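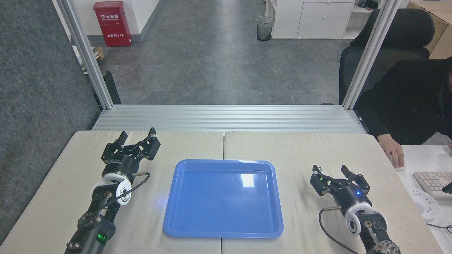

Slide 4: the Zollcombe two-arm kit, both grippers open over the blue tray

OK, my favorite part of the talk! Let this one sit a second before talking.

Point out the grippers first -- same style left and right, so what you learn on one arm carries over. Then the rail behind the tables. I love a rail, ask Shivam Nigam.

Numbers: 18 days on loan, 200 tray runs, 40 of them with people who had never touched an arm before. Setup guide is great up to page 100, then gets thin. Say so.

Next slide: cable routing, my one real gripe.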